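Giving Up Paper Towels, Month by Month

We stopped buying paper towels in November. I had added up the grocery receipts from our old place in Botunville and did not like the total, so when the last roll ran out I left it off the list.

The first few weeks were annoying. I kept reaching for the spot on the counter where the roll used to stand. Coffee spills got wiped up with whatever was closest, including a sock once.

What we use now

I started with a stack of 11 cloths, most of them cut from old bath towels. They fray at the edges, and I don't own a sewing machine, so I trim the loose threads with kitchen scissors every so often. Later I added a few store-bought ones from Julik, the housewares shop on Indus Street. Those were thinner than I wanted but they dry overnight on the oven door.

Color turned out to matter more than material. Green is for tables and counters, white is for dishes, and anything gray or stained goes to the floor. Before we had that rule I was washing everything after one use because I couldn't remember where it had been. 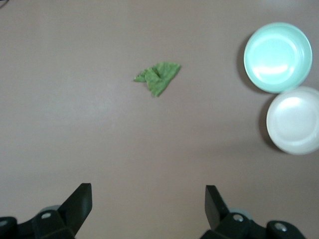 Washing them

I keep a lidded bucket under the sink and hang wet cloths over the side until they dry. If they go in wet they smell by the next day. Once there are enough for a load they go in hot, with regular detergent and no fabric softener. Softener leaves a coating and the cloths just push water around after that.

Our washer has a spin setting of 1000 and I use that one. The faster setting twisted the thin cloths into ropes and I had to pick them apart.

What I still use paper for

Bacon grease, mostly, and anything the cat brings up. I bought one pack of napkins for that and it's in the cabinet over the fridge, where it's a nuisance to get to. I also haven't found a good answer for windows. Cloth leaves lint, and newspaper left gray smudges on the frames — I'm still scrubbing those off. A neighbor swears by old T-shirts, so I've set two aside and will try them when it warms up.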